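Rechercher sur le site Tapez votre recherche OK
Enseignements > Robotique > Projet semestriel > Supports

Projet « Manipulation par démonstration »
Notes de la séance 4 : acquisition bimanuelle et préparation des données
Rédaction : Zofia Duda

1. Objet de la séance

La séance 3 portait sur l'étalonnage des préhenseurs tenus à la main. On suppose acquis le passage du repère outil au repère caméra ainsi que la convention de quaternions du polycopié (partie scalaire en tête). Les binômes qui n'ont pas remis leur fichier d'étalonnage utilisent celui du banc Primel, en le signalant dans le compte rendu.

Il s'agit maintenant d'enregistrer des démonstrations à deux mains sur un objet souple ou semi-rigide, puis de les découper en épisodes exploitables pour l'apprentissage par imitation.

2. Rappel de notation

Une démonstration est une suite de couples (o_t, a_t), t = 0, ..., T. L'observation o_t regroupe l'image de tête, les poses des deux préhenseurs et leurs ouvertures. L'action a_t est la pose relative visée à l'instant t + 1, exprimée dans le repère du préhenseur à l'instant t, complétée par l'ouverture visée. On note g_G et g_D les ouvertures gauche et droite, normalisées entre 0 (fermé) et 1 (ouvert).

Pour les tâches à deux mains, on ajoute la pose relative entre préhenseurs :

T_GD = (T_G)^-1 · T_D

Tant que l'objet est tenu des deux côtés et ne se déforme pas, T_GD reste constante au bruit près. Une dérive lente de cette quantité indique un glissement dans les mors ou une déformation de l'objet. Une discontinuité provient le plus souvent d'une perte de suivi.

3. Tâche étudiée

L'objet est un étui rembourré. La consigne comprend quatre phases : approche, saisie par l'extrémité supérieure, maintien au-dessus de la table, dépose à plat. La phase de maintien est celle qui pose le plus de difficultés de segmentation, car les vitesses y sont faibles et l'ouverture des mors varie peu.
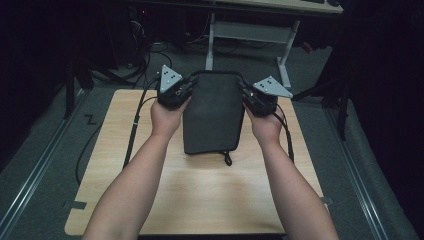
Fig. 1. Saisie bimanuelle de l'étui par son extrémité supérieure, vue depuis la tête.

Dans cette configuration, l'étui pend verticalement entre les deux mains. Il se comporte en première approximation comme un pendule composé, dont l'oscillation n'est pas mesurée directement. Elle n'apparaît que dans l'image de tête. Un modèle qui ne reçoit que les poses des préhenseurs ne peut donc pas décider du moment de la dépose. Ce point sera repris en séance 5 avec l'encodeur visuel.

Les câbles limitent l'amplitude des rotations. Éviter plus d'un demi-tour cumulé autour de l'axe de l'avant-bras et revenir à la position neutre entre deux essais.

4. Procédure d'enregistrement

Lancer le serveur Juren, puis le client d'acquisition. L'ordre inverse produit des horodatages nuls sur le canal droit.

Vérifier que les deux canaux de pose sont actifs avant de lever les mains. Fermer puis ouvrir complètement chaque préhenseur pour recaler g_G et g_D.

Démarrer l'épisode mains immobiles. La première seconde sert à estimer le biais.

Exécuter la tâche sans commentaire oral et sans reprise. Un essai raté est conservé avec l'étiquette « echec ».

Chaque binôme remet 6 épisodes valides.

5. Segmentation

Le script Daly propose un découpage automatique fondé sur deux critères : la norme de la vitesse de chaque préhenseur et la dérivée de l'ouverture. Une frontière est posée lorsque les deux vitesses passent sous le seuil pendant au moins dix images consécutives, ou lorsque l'une des dérivées change de signe.

Sur le jeu de référence du mois d'avril, qui contient 3678 images, 2773 sont conservées après suppression des temps morts. La plus longue phase de maintien occupe 516 images. Elle est découpée à tort en plusieurs segments si le seuil de vitesse est laissé à sa valeur par défaut. Il convient alors de fusionner les segments voisins pour lesquels T_GD varie peu et dont les ouvertures restent inférieures à 0,3.

6. Travail demandé

a) Tracer la norme de la translation de T_GD en fonction du temps pour chaque épisode. Repérer les phases de la section 3.

b) Proposer un critère de fusion et justifier le seuil retenu.

c) Comparer le découpage obtenu à une annotation manuelle, avec une tolérance de cinq images aux frontières.

d) Discuter l'effet d'un décalage temporel constant entre les deux canaux sur l'estimation de T_GD.

Le compte rendu (quatre pages au maximum, figures comprises) est à déposer dans l'espace Clanitis avec les épisodes bruts et le fichier d'étalonnage utilisé. Les épisodes convertis ne sont pas acceptés.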